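Week 7 notes: Where do the minutes go? Finding the slow step

Intro to Operations, evening section
Notes by Gizella Juhász

These are my own notes cleaned up a bit, so they wander where the class wandered. If you missed the session, read the whole thing and then do the reading on queues. If you were there, you can skip to the part on waiting, where I got the algebra wrong on the board and Rafail caught it (thank you, Rafail!).

What we mean by a bottleneck

People use this word for anything annoying. In this class it means one thing: the step with the lowest capacity compared with what's being asked of it. It can be a person, an oven, a signature, a parking spot. Your whole process can't put out more per hour than that step does, so an hour lost there is an hour lost for everybody. An hour lost somewhere else often costs you nothing at all, and I find that students nod at this and then don't believe it when they get to the homework.

We used the bakery case again. Lazaridis makes 70 trays of rolls on a normal morning. Mixing is quick, shaping is quick, and then everything piles up in front of the oven. The owner wanted a second mixer. I used to bake for a living and I understand the pull of a shiny new mixer, I really do, but all it would buy her is a taller pile in front of the same oven. What helped was dull stuff: loading the oven the moment it was free, and having someone else answer the phone so the oven person could stay put.

Cycle time and lead time

Please keep these apart. Cycle time is how often a finished thing comes out. Lead time is how long one thing takes to get all the way through, waiting included. A laundry can hand over a finished bag every 7 minutes and still take a day to return yours. Both numbers are true and they answer different questions. The manager usually cares about the first and the customer about the second, and a lot of meetings go badly over that.

The link between the two is Little's law:

things in the system = rate out x time in the system

So if the laundry finishes 10 bags an hour and there are 30 bags in the building, the average bag is in there for 3 hours. You don't need to know a thing about the machines. I love this formula and I will be putting it on everything from now until the final. Watch your units, though – bags per hour and minutes don't mix, and that's exactly how I got into trouble at the board.

Waiting is most of it

Wiesława Dudek brought in the log from the permit office in Skurnport where she used to work. She followed one file from the front desk to the mailed approval. Total time, 363 hours. Time when a person was working on the file: 3 hours. The rest was trays, inboxes and a folder that went to the wrong floor.

This is pretty normal, by the way! Offices, hospitals, repair shops, they all look like this once you write it down. And notice what it means if you make the working part faster. Say you cut those 3 hours in half. The applicant gets the letter an hour and a half sooner after more than two weeks, and won't notice. You have to go after the waiting, and waiting comes mainly from two places:

1. Running too close to full. When a clerk is busy nearly every minute, any small surprise builds a line, and the line takes ages to drain. A bit of slack is worth paying for.

2. Batching. Someone saves up files and carries them upstairs once a day. Makes sense to the carrier, terrible for the file.

Aliki Triantafyllou asked whether batching is always bad. No. If it takes a long time to switch from one kind of work to another (cleaning out a paint line, say) you'll want to do a run of each kind. The trick is to shrink the switching time first and then shrink the batch.

Drawing the process

For the project you'll draw one process from start to finish. Pencil is fine. What I want to see:

1. A box for each step, with a verb in it. "Check address" is good. "Address" is not a step.

2. A triangle wherever things sit and wait. Most of you draw far too few of these.

3. Under each box, the time the work takes. Time it yourself more than once, and write down the slow ones too. A bench step such as placing a circuit board in its holder counts as its own box, even if it feels too small to bother with.

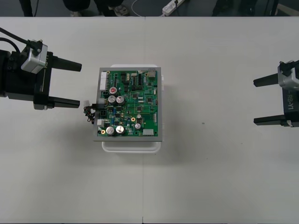
4. Under each triangle, how long things sit. Asking people gives you a guess, so try to get at a log or stick a dated note on one item and follow it.

5. A line for the trips back. If a form gets returned to be fixed, draw the arrow. Those loops eat capacity twice, and when one runs through your bottleneck it hurts the most.

Pick something you can stand next to. Last time a team chose the Kolurier parcel network, the entire thing, and spent most of the term trying to get a phone call returned. The team that picked the return desk at the Gareck hardware store had their data in an afternoon.

For next time

Read the queue chapter up to the part on several servers. Bring your first drawing, however ugly. Work out the average time in the system for your process with Little's law and then check it against one item you followed yourself. If the two are far apart, write a few lines on why you think that is, and we'll start the next class with those.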